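Acta de la reunión de seguimiento: evaluación del servicio Harnen de asistencia doméstica
18 Oct 2020

Asistentes: Wanting Yin (Stonden, preside), Ruan Mnguni (Pretorius, proveedor), equipo de compras y equipo técnico.
Excusa su ausencia el representante de Gorkside.

1. Acta anterior
Se aprueba sin cambios.

2. Estado de la prueba
Ruan Mnguni repasa las tareas incluidas en el paquete básico: llevar objetos de un punto a otro de la vivienda, pasar un paño por los aparatos y recoger. El humanoide se entrega con dos pinzas y puede usar cada brazo para una cosa distinta. Hasta la fecha se han registrado 87 tandas de trabajo, 19 de ellas con intervención del operador.
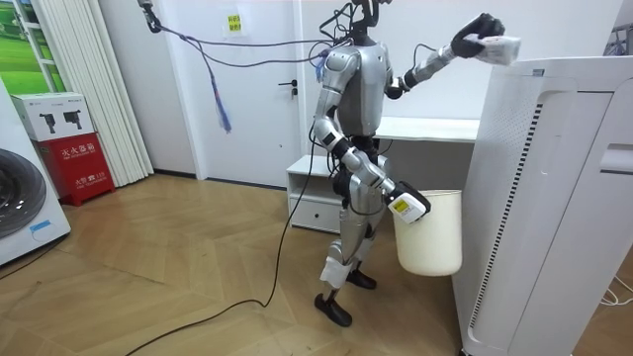
Compras pregunta si las intervenciones se facturan aparte. Mnguni responde que van incluidas durante los primeros 4 meses y que después se cobran por hora. Yin pide que esa condición figure por escrito en la oferta.

El equipo técnico señala que el cable por el suelo limita el recorrido y pide precio de la versión con batería. Pretorius lo enviará junto con el plazo de entrega. Se comenta también el ruido de las articulaciones, que el equipo considera aceptable.

3. Acuerdos
Prorrogar la prueba casi 3 semanas, sin coste para Stonden.
Pretorius remitirá la oferta revisada y el manual de mantenimiento en español.
La decisión de compra queda pendiente de ambos documentos.

4. Ruegos y preguntas
No hay.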